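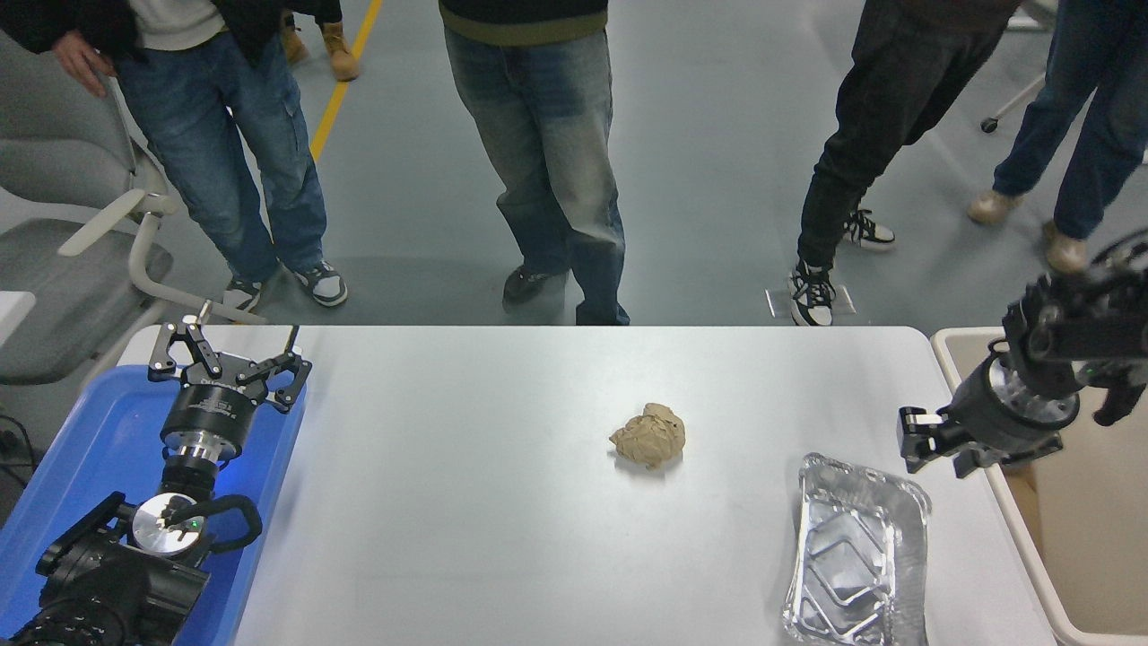 Two secondhand arms bolted to either end of a table will do almost nothing for you until they agree on where the table is. Getting them to agree is most of the work, and it's the part the build videos skip in favor of a time-lapse with ukulele. What follows is how we got a pair of arms in our shared workshop to pick up trash and put it in something, which is a task any bored four-year-old can manage. The setup is deliberately plain: a white table, a crumpled paper ball in the middle, a foil tray near the front edge, a beige bin past the right end. If your pair can deal with those, you can move on to things you'd mind having crushed.

This page assumes the arms are already mounted, powered and talking to your computer. If they aren't, go do that first. It's a different kind of misery and has its own page.

What you need

Two arms with two-finger grippers. They don't have to match. Ours don't, and the left gripper with its linkage fingers behaves so differently from the blocky one on the right that we ended up keeping separate settings files for them. Matching grippers would have saved us a weekend.

A table that doesn't wobble. Push on a corner. If it moves, fix that before anything else, and don't fix it with folded cardboard.

A controller that can run both arms from one clock. We use Clanen, mostly out of habit. Gistari works too and has nicer menus, but you'll have to set the joint limits by hand.

Paper, foil trays, a bin. Buy more foil trays than you think is reasonable.

An emergency stop that a person can reach without leaning over the table. If you can only reach it by putting your head between the arms, it's a decoration.

Step 1. Draw the no-go line

Before you move anything, decide how far each arm is allowed to travel and write it into the software limits. Start with the tabletop as the floor of the allowed space and raise it by 3 mm. You will want to lower it later to get at flat objects. Resist this until Step 5.

Then set a line down the middle of the table that neither arm may cross without asking. In Clanen it's under Shared Zones. One arm claims the zone, the other waits, and the claim is released when the first arm is back on its own side. The default timeout is far too generous, and you'll stand there watching both arms be polite to each other. Set it to 2 seconds.

While you're at it, give the people a line too. Our floor has a yellow one painted on it already. Whether anybody stands behind it is a matter of culture. On a good evening we have a row of spectators right up against the far edge of the table, all of them with opinions about the gripper. Slow the arms down when you have company. We cap at 20 percent speed whenever there's anyone closer than an arm's length, and I mean the robot's arm.

Step 2. Tidy the cables

Run each arm by hand to the four corners of its reach and watch the cables, not the gripper. You're looking for the place where a cable goes tight. There is always one. Leave enough slack at the base that the worst pose still has a lazy loop in it, then tie the cable down on the far side of the loop so that it can't creep.

Sun-ja Moon, who did ours, wrapped every tie point in bright tape so you can tell at a glance if one has slid. I made fun of this for a month and have since copied it on everything I own.

Step 3. Teach both arms the same table

This is the step to be fussy about. Pick four points on the tabletop and mark them with small pencil crosses. Rounded table corners are no use as reference points, so come well inside them. Fit each gripper with a pointer (a sharpened dowel held in the fingers is fine) and jog the tip down to each cross in turn. Save all four points for the left arm, then do the same for the right.

Some of the crosses will be a long stretch for one arm or the other. Do them anyway. If an arm can't reach one, move the cross, and then redo it with both arms. Don't mix old points and new ones. I have done this, and the result was a right arm that believed the table sloped gently uphill.

Now test it. Send the left pointer to a spot near the middle, note where it touches, back it off, and send the right one to the same coordinates. If the two touches are within 3 mm of each other, stop there and have dinner. Chasing the last little bit is a hobby in itself.

Step 4. The paper ball

Crumple a sheet to the size of a fist. Don't squeeze it too hard. A tight ball rolls when the fingers brush it, and a looser one sits still and gives a bit.

Approach from directly above with the fingers open as wide as they go, drop down to half the height of the ball, and close at low force. The common mistake is to close at the force you'd use for a block of wood. The paper squashes, the gripper decides it missed, opens up to try again, and you now have a flatter ball than before. After a few rounds of this you have a pancake and no options.

What worked for us was to ignore the gripper's own opinion on whether it was holding anything. Close to a fixed width, lift, and look for the object on the table with the camera. If it's gone from the table, assume you have it. This sounds crude and has been more dependable than the force reading ever was.

For the drop, go to a point over the middle of the bin, lower the fingers below the rim, and open slowly. Letting go from higher up looks more dashing, and you'll spend the evening collecting paper off the floor.

Step 5. The foil tray

Foil trays are awful, and you should do them second precisely for that reason. They're shiny, they're light, and they bend if you look at them.

The shine is the first problem. A ridged tray under an overhead light throws reflections all over the place, and our camera was quite sure there were several small trays inside the big one. Turning the exposure down helped. So did teaching the detector to look for the rim and leave the base alone, which Nuwan Marikar got going in Enen after I'd given up and gone to sulk by the bandsaw.

The second problem is where to hold it. Take it by one long rim, with one finger inside the tray and the other outside, and come in square to the edge. That means you need the tray's angle as well as its position, as it's never going to be lying straight. If it's hanging near the table edge, approach from the side that pushes it inward. I suggest writing this rule down somewhere, in large letters.

Here you may finally lower the limit from Step 1. Take it down in small steps and listen. A finger that's just skimming the tabletop makes a faint scratchy sound. Back up from there.

Step 6. Both at once

With each arm doing its own object reliably, put out two objects and run them together. Start with one thing clearly on each side. Then move them closer to the middle until the arms have to take turns over the shared zone.

If both arms freeze, they're each waiting for the other to release the claim. Give one of them priority. We gave it to the right arm, which is nearer the bin and has more to do.

If the arms freeze and only one of them will restart, power cycle both. Don't try to be clever. The one that restarted is still holding a claim from its previous life.

How ours did

Our longest clean run so far is 36 pickups, paper and foil mixed, ended by a tray that folded itself neatly around the left gripper and had to be peeled off. We've since started on plastic bottles, using soft finger pads from Hong, and the early results are mostly noise.

Settings files for both grippers are in the workshop folder. The left one is called left_final_2. Don't use left_final.

Last updated March 10, 2021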